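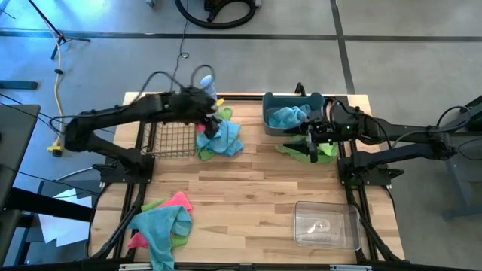 Ticket: Left arm drops frames during cloth sorting episodes
Project: Skavton
Station: Dunleavy bench, two-arm
Status: Monitoring
Opened: 24th March

Summary
Episodes recorded at the Dunleavy bench are failing the sync check at upload. The left arm's joint stream falls behind the head camera partway through an episode and does not recover until recording is stopped. The right arm stream is clean in the same files. The task is the standard towel sort, with the wire mesh basket on the left arm's side, the grey-blue bin on the right arm's side and the clear tray towards the near edge of the table. The left arm's cables loop over the top of the links and trail up off the table, so cable strain was the first suspect. Of 333 episodes in the current batch, 17 were rejected.

Expected
Joint and camera timestamps stay within the 180 ms tolerance for the full episode.

Observed
Left arm lag climbs in steps. The first step is usually small enough to pass. The second puts the episode over tolerance. No fault code on the arm controller, and no warning in the Hendo recorder until the upload check runs. Operators report nothing unusual in the feel of the leader arms.

Log excerpt, rejected episode 149
recorder: episode start, 2 arms, 3 cameras
recorder: left_arm buffer high
recorder: left_arm buffer high
recorder: left_arm buffer flushed, samples discarded
recorder: episode saved
upload: FAIL sync left_arm

Troubleshooting

1. Restarted the recorder and both arm controllers. Fault came back within the same session.

2. Checked the left arm's cable run by hand. Connectors seated at both ends. Moved the arm through its full reach with the recorder idle and watched the link counters. No errors. Repeated while recording, no errors. Strain ruled out as far as we can tell without replacing the cable.

3. Swapped the left and right controller ports on the host. The lag stayed with the port and moved to the right arm. That clears the arm, its controller and its cable.

4. Looked at what else shares that port's hub. One wrist camera was on it. It had been shifted there in February when the host was replaced, and the wiring sheet was never updated.

5. Moved the wrist camera to a separate hub and returned both arms to their original ports. Ran a short set of towel sorts with no rejects.

6. Recorder version on this host was one release behind the Emow bench. Updated to match. Done after step 5, so the update can't take credit for the clean set.

Effect on data
The rejected episodes never reached the training set. The bigger concern is episodes with a single lag step that passed. In those, the recorded gripper position trails the image by a few samples, and a policy trained on them may learn to close late on the cloth. Pick attempts on bunched towels would be the worst affected, as the grasp point there depends on small movements near the end of the approach.

A script now flags any step change in left arm lag, whether or not it passes tolerance. Flagged episodes from this host are on hold pending review. Please do not re-cut or trim them to get them through the check. If the lag starts halfway through, the whole episode stays on hold.

Instructions for operators
Leave the hubs as they are labelled. If "buffer high" shows in the recorder window, finish the current pick, stop, and mark the episode as bad. Reset the towels to the layout on the task card before starting again. Don't reuse the episode number.

Outstanding
- Wiring sheet to be corrected for this bench
- Same hub check to be done at the Emow bench
- Hendo recorder: request a visible alarm when samples are discarded
- Review of held episodes

Ticket stays open until the next full batch has uploaded.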